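How to Replace the Caulk Around a Bathtub

Posted 3 Aug 2022 by Dwayne Nakamura
Filed under: Bathrooms, Repairs

Old caulk is one of the most common causes of water stains on the ceiling below a bathroom. The tub itself is usually fine. Water gets behind a gap in the joint, runs down the outside of the tub, and shows up on the floor below months later. Replacing the bead takes an evening of work and a day of waiting.

These steps are for an acrylic, steel, or cast iron tub with a tile wall above it. If you have a one-piece fiberglass unit there is no wall joint, and you only need the part about the floor.

What you need

100% silicone caulk, labeled for kitchen and bath
Caulk gun with a smooth rod and a release lever
Plastic scraper or caulk removal tool
Utility knife with a new blade
Caulk remover gel (optional)
Rubbing alcohol and lint-free rags
Painter's tape
Paper towels, more than you think
Flashlight

Don't buy the acrylic latex kind for this joint. It is easier to smooth and it cleans up with water, but it shrinks and it doesn't hold up where water sits. I used it in the first apartment I worked on at Wavcombe and had to redo the whole tub by November.

Step 1. Check the wall first

Press on the tile along the bottom row with your thumb. If any tile moves, or the wall feels soft, stop. New caulk over a wet wall traps the water. You will need to open it up and see how far the damage goes before doing anything else.

Look at the grout in the lowest two rows too. Cracked grout lets in as much water as bad caulk does. Repair it first and give it the full cure time on the package.

Step 2. Take out the old caulk

Run the knife along the top edge of the bead, then along the bottom edge. Keep the blade flat to the surface. On acrylic, use the plastic tool only, as a steel blade will scratch it. Pull the bead out in strips.

What's left will be a thin film, and this is the part that takes time. Silicone does not stick to old silicone. If the film won't scrape off, put on the gel, leave it for as long as the label says, and scrape again. Expect to go over the corners more than once.

Vacuum the gap when you are done. Hair and bits of caulk collect in there. 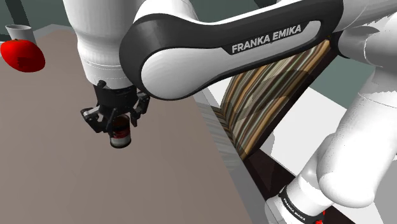 Robot arm holding a small can just above a tabletop.

Step 3. Clean and dry

Wipe the joint with rubbing alcohol, with the window open or the fan on. Change rags often. If there is black staining in the gap, treat it with a bathroom mold cleaner, rinse it well, and then do the alcohol wipe after it has dried.

Let the joint dry overnight. Tape a note to the shower door if you share the bathroom. You can point a small fan at the tub, but don't use a heat gun near acrylic.

Step 4. Fill the tub

Fill the tub with water to just below the overflow before you caulk. A full tub sits slightly lower than an empty one, and the gap opens up. If you caulk it empty, the bead gets stretched the first time somebody takes a bath. Leave the water in until the caulk has cured.

You will be leaning over the water, so set a board across the rim for your tools. Hollis Begay, who taught me tile work, stood in the water in rubber boots. I find it easier to kneel outside and reach.

Step 5. Tape

Run one line of painter's tape on the tile and one on the tub, with the gap centered between them. Leave 1/4 inch between the two lines. Press the edges down firmly. Tape across grout lines needs extra pressure or the silicone will creep under it.

Step 6. Apply the bead

Cut the nozzle at an angle, a little smaller than the gap. You can always cut more off. Start in a back corner and move at a steady pace, keeping the pressure even. Do one wall at a time and finish it before starting the next, because silicone skins over in as little as 5 minutes.

Smooth the bead with a gloved finger in one long pass. Wipe the glove on a paper towel and don't go back over it. A second pass almost always makes it worse.

Pull the tape right away, while the silicone is wet. Pull it back over itself at a low angle, away from the bead - and have a trash bag open beside you, since it will stick to everything.

Step 7. The floor joint

Where the tub meets the floor, use the same method. Some people leave a short gap at one end so that a leak can show itself. I do this on upper floors and skip it on slabs.

Step 8. Wait

Follow the cure time on the tube. Most are 24 hours, and a cold or damp room takes longer. Don't run the shower, and keep wet towels off the edge. Then drain the tub and check the whole bead with the flashlight. Pinholes can be filled with a small dab of silicone on the same day you find them, if the area is clean.

Look the joint over twice a year. If the edge is lifting anywhere, cut out that section and redo it before water gets behind the rest.

Related: Regrouting a shower floor | Fixing a loose tub spout | Repairing a stained ceiling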